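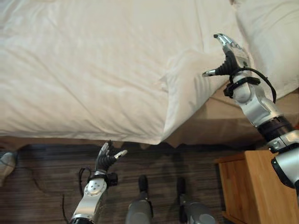 Fig. 1. White duvet and pillow, with one front corner of the duvet hanging over the beige base.

Housekeeping Basics, Unit 4: Dressing the Bed
Notes by Kerttu Väisänen, for the evening group at Piststead

Welcome back, everyone! Last time we got as far as the bottom sheet, and I know some of you went home and practiced (Ylva Bakke tells me she did hers four times, bless her), so tonight we move on to the part guests really notice, the duvet.

Start with the corners. Look at the front corner in Fig. 1, how it bunches a little and drops toward the floor in a soft fold. In a home bedroom I would leave it and go have my coffee. In a guest room we want the side drop and the foot drop to match, so take hold of the corner, lift it, and let the fold fall again before you start tugging. Tugging first is how you end up with the whole thing crooked and a cold gap on the far side.

Next come the wrinkles. The shallow diagonal ones across the top are worth a moment of your time. A diagonal crease very often means the filling and the cover have gone separate ways inside, so check the inner corners and then smooth with flat hands from the pillow end down to the foot. Please don't slap it, however satisfying that is.

Pillows go against the head of the bed, plumped from the short sides, with the open end of the case facing away from the door. At Rønning, where I trained, we had 69 rooms and the head housekeeper, Sigrun Nordin, could spot a backward pillowcase from the hallway. I still check mine at home.

About the base: a pale one like this shows dust and scuffs along the lower edge, so run a dry cloth along it before the duvet goes on. I forget this myself and then have to hold the bedding up with one elbow.

For next time
Read pages 30 to 34 in the Ralton booklet. Practice the corner lift on any bed you have handy, on both sides, and bring one question. We meet in room 211 again, and Florin Barbu will have the spare duvet covers for anybody who needs to borrow one.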